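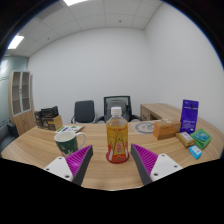 # The Vosell Meeting Table

We started building the Vosell at Cisico after years of eating lunch, opening parcels and holding long talks around tables that were never quite the right size for any of it. What we wanted was a good plain table in a light wood-grain finish, one that looks friendly in a small white-walled office and doesn't mind when the day's clutter starts to gather on it. (And it does gather! A mug of something, a bottle of tea, a few boxes of snacks somebody brought back from a trip, and before long you have a very nice afternoon and not much space for the laptop.)

The Vosell is the middle child in our office family. Its little brother, the Simon, is meant for two people and a corner, and the big Grullitz is really for boardrooms. Most of the folks who write to us end up here in the middle, and we think they're usually glad they did.

## Size and weight

- Length: 84 inches
- Height: 28 inches
- Weight: 159 pounds, packed
- Seats six comfortably, eight if everyone is fond of each other

Please measure your doorway and the turn in your hallway before you order. The top ships in one piece, and we would much rather spend ten minutes on the phone with you talking about stairwells than have it come all the way back to us.

## Living with it

The grain is fine and runs lengthwise, so crumbs and pen marks show a little less than they would on a solid white top. For everyday cleaning, a soft cloth and warm water with a drop of dish soap is plenty. Wipe with the grain and dry it off afterward. Tea and coffee should come up easily if you get to them the same day, but do use a coaster or a round pad under anything straight off the stove.

We leave the top free of power outlets and cable doors. Some customers ask for them and we understand why, but a clear surface is so much nicer when the meeting is over and the cups come out. There is room for a green mug at one side, a bottle of amber tea in the middle and a whole cluster of little things at the other, purple packet and all.
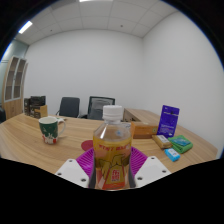 ## Ordering and delivery

The Vosell is $700, with the legs and hardware included. We build in small batches, and the next one leaves the shop in May. You can hold a table with a deposit and pay the rest when we call to set up your delivery day.

Two people can put it together in under an hour. Lay the top face down on a blanket, fasten the legs by hand, then tighten everything once the table is standing on its feet. Check the bolts again after the first month or so, when the wood has had time to get used to your room.

Replacement feet and spare bolts are kept in stock, and we're happy to mail you a set if one goes missing in a move.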